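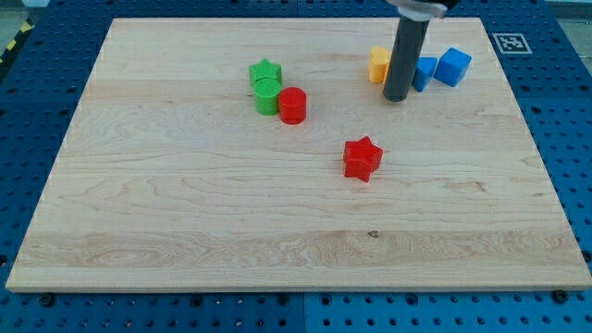

Where in the home do children who read for pleasure choose to read? Most often they choose a small, partly enclosed place that they have set up or claimed for themselves, such as the space behind a sofa, the lower bunk of a bed or the floor of a closet.

Figure 2. Plastic blocks on a board of pale wood.

4. Reading places and reading time

The finding comes from the home interviews carried out in Girnard and Gurnska, in which 40 families took part. Each child was asked to show the interviewer where he or she had last read a book that had not been assigned by a teacher. Parents were asked the same question separately and out of the child's hearing. The two answers often differed. Parents tended to name the living room or the bedroom in general, while children named a corner, a step or a particular chair turned toward the wall.

Mancuso and Ngcobo reviewed the interview notes independently and sorted the places by how closed off they were and by who had arranged them. A place was treated as arranged by the child if the child had moved furniture, hung a cloth, brought in a lamp or made a similar change. Disagreements between the two readers were settled by going back to the recordings. Places outside the home, including the Xaba branch library and the back seats of cars, were set aside and are not discussed in this section.

Children who had arranged their own place described longer periods of reading and were more likely to name the book they were reading at the time of the visit. We do not claim that the place produces the reading. A child who already likes books has a reason to look for somewhere quiet, and several parents told us that the habit came first. One mother in Gurnska recalled that her son had read under the kitchen table for a full winter before he asked for a light.

Light was the most common difficulty. Closets and the spaces under stairs are dark by early evening in November, when most of the visits took place, and children relied on flashlights or left a door open. Noise mattered less than we had expected. Many children read within hearing of a television and did not object to it, provided that they could not be seen — a point they raised more often than their parents did.

Household size also deserves mention. In the larger families, a reading place was commonly shared between siblings by turns, and the rules for its use were set by the oldest child. These arrangements are taken up again in the discussion of the Mendik reading diaries.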